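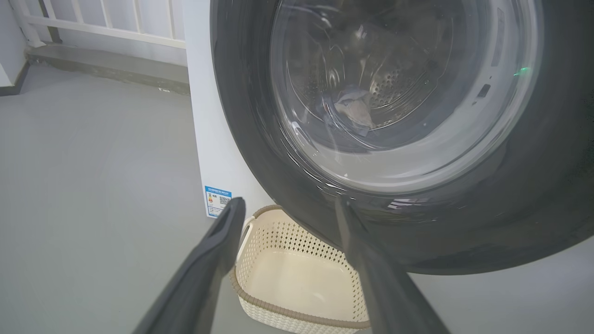
Most people I know treat a washing machine like a garbage can. They open it, push in whatever fits, and shut it before something falls out. I did the same for years, and I still think the small load is the better habit.

The usual case against it is cost. A half-empty drum wastes water, a half-empty drum wastes power, so wait until the basket is heaped. I held out for full loads the whole time I lived on Arruda Street, where the machine was shared and the good hours were gone by 7 in the morning. You saved everything up and washed it all together. My shirts came out gray and twisted around each other, and the jeans were still stiff with detergent along the seams. I ran a lot of those loads twice. Two full cycles to get one load clean is a poor way to save water.

A front loader cleans by lifting the clothes and dropping them. If there is no room to drop, they just go around in a wad. I now stop when I can still fit my hand flat on top of the pile, and I wash jeans apart from anything light. Denim is heavy when it's wet and it beats up thin fabric. It also takes longer to dry, so you end up overdrying the rest while you wait on the waistbands.

I have the same complaint about pods and scoops. The cap on my Plustum bottle has a line for a full load and nothing under it, so people pour to the line. Half of that is plenty for a few things. If the rubber seal on your machine feels slick, you are probably using too much.

The other part of this is the basket. Keep it on the floor right at the door. I used to carry armfuls down the hall and drop a sock every trip - then find it after the cycle had started. With the basket in front, what falls lands back in it. Check pockets there, one piece at a time. I have washed 2 phones and a library card, all of them in big loads I never looked at.
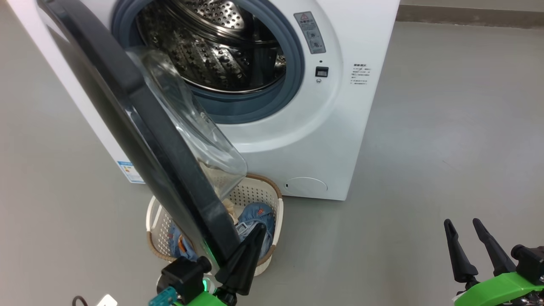 Ashton Goodwin disagrees with nearly all of this. Small loads are for people with small households, Goodwin wrote to me in April, and anybody with kids in sports is going to fill the drum and be glad it closes. Sorting is fine if you have the afternoon. The jeans can go in with the towels, and they always have.

I'll give up the towels. They are heavy too, and they hold up. On the rest I haven't moved. A big family has more laundry, and that means more loads, and I know nobody wants to hear it. But a packed drum doesn't wash better because the house is busy.

Start with one load this week. Take out a third of what you would normally put in, cut the soap, and smell the shirts when they're dry.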